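Hebden Street furniture swap is back on, and I am far too excited

25 July 2020

Well, it's happening. After a spring of cancellations and a whole lot of "watch this space," the furniture swap on Hebden Street opens its doors again this morning, and I've already rearranged my living room in my head to fit things I haven't even seen yet.

If you've lived in Sumden for any length of time you probably own something from the swap. My desk came from there, so did the bench on my porch, and so did a lamp I'm not allowed to keep in any room where guests might sit. You bring a piece, you take a piece, no money changes hands. It used to fill up the old Olleck carpet showroom one weekend a month, packed wall to wall, with people carrying dining chairs over their heads to get to the door.

There won't be any of that this time. The new setup is timed entry, 30 minutes a slot, and you book ahead on the swap's page. I got in for the second slot and I'm going straight to the back wall where the cabinets usually go. Please don't beat me there.

What's changed

Masks on, from the moment you join the line. The line is outside, along the side of the building, and there are chalk marks on the sidewalk so you know where to stand. I walked past last night and they go all the way down to the bus shelter, which tells you something about how many people they're expecting.

You also can't just turn up with a dresser in the back of your truck anymore. Drop-offs happened over the past week at the loading door, and everything that came in got wiped down and then left alone for 3 days before going out on the floor. So if you've been hanging on to something and meant to bring it today - sorry, you'll be waiting for the next one. I know of at least one couch in my own building that missed the cutoff, and I can tell you the mood in the elevator was not great.

The total on the floor this morning is 159 pieces. That's the number on the swap's page, anyway, and it's a lot more than I would have guessed. I think we all spent the spring staring at our own furniture and deciding we hated it. I certainly did. I've been working from the end of my kitchen counter since March, and I've developed strong feelings about the height of that counter.

Desks are going to be the fight

Speaking of which! If you're after a desk, go early. Every single person I've talked to wants one. The swap page says desks and anything that could pass for a desk will be spread across all of the day's slots so the first group doesn't clean them out, and I think that's fair, even though I'd have loved to be in the group that cleaned them out.

Small tables are a good bet if you miss out. So are sewing tables, which are sturdy and the right height for typing, and hardly anyone goes looking for them. I've said too much already.

Bookcases should be plentiful. There were a bunch on the floor when I peeked through the front window, including a tall narrow one with a curved top that I'd take home in a heartbeat if my ceilings were a foot higher. Beds and mattresses are out altogether for now. Upholstered chairs are allowed, but only if they came in with a removable cover that could be washed, so expect fewer of those than usual.

Getting things home

The bit I always forget about. I once walked a nightstand fourteen blocks because I hadn't thought past the part where I got a nightstand.

Rendix, the van rental place by the post office, is keeping two small vans back for swap visitors today. You pay by the hour and you load it yourself. They'd like you to call first and not just wander in with a wardrobe behind you. There's also the loaner cart, the big green one with the wobbly front wheel, which is free if you leave your driver's license at the door and bring it back the same day. It'll take a chest of drawers if you go slow and stay off the gravel.

Bring your own rope and your own blankets. In past years there was a pile of both by the exit that everybody helped themselves to, and that pile is gone for now.

Measure before you go, too. Doorways, stairs, the turn at the top of the stairs. No returns today, and no leaving things on the sidewalk afterward with a hopeful note. The street got a bit of a reputation for that last summer, and the shop owners next door were pretty patient about it, but I wouldn't want to test them again.

Fixing up what you find

Most swap furniture needs a little something. A wobbly leg, a drawer that sticks, a top that's seen a few too many coffee cups. I've done a fair number of these now and I've gotten less scared of them. Sticky drawers are usually just a candle stub rubbed along the runners. Loose chair legs want wood glue and a clamp and a full night of being left alone (I've ruined two chairs by sitting on them at breakfast).

My one big piece of advice is to look hard at cabinets with flat tops. People walk right by them, I think because they look like storage and nothing else, and a flat-topped cabinet is about the most useful thing you can own in a small apartment. It's a counter, it's a TV stand, it's a place to fold shirts or sort the mail or do whatever you're working on that week. Gray goes with everything, by the way, and hides dust better than white or black. I will die on this hill.
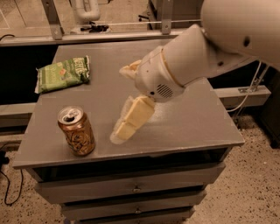
Still looking for a slot?

As of late last night there were openings in the afternoon, mostly toward the end of the day. Don't write those off. People change their minds about the big stuff when they're faced with getting it up the stairs, and pieces that were spoken for in the morning do drift back to the floor. My porch bench was a last-hour find, and it had been claimed and let go of earlier that same day.

One booking covers one household, up to two people. Kids count toward the two, which I know is going to be a pain for some of you. Strollers are fine in the line but have to stay by the door once you're in, since the aisles are wide for walking but get tight around the corners.

If you can't make it today, the next swap is planned for the end of the summer, and drop-offs for that one will be by appointment. The date isn't set. I've asked, and I got a very polite "we'll see how this one goes."

I'll put up a few words tonight on how the first day went and what was left at closing. And if you spot a woman in a yellow mask hugging a cabinet near the back wall, that's me, and it's taken.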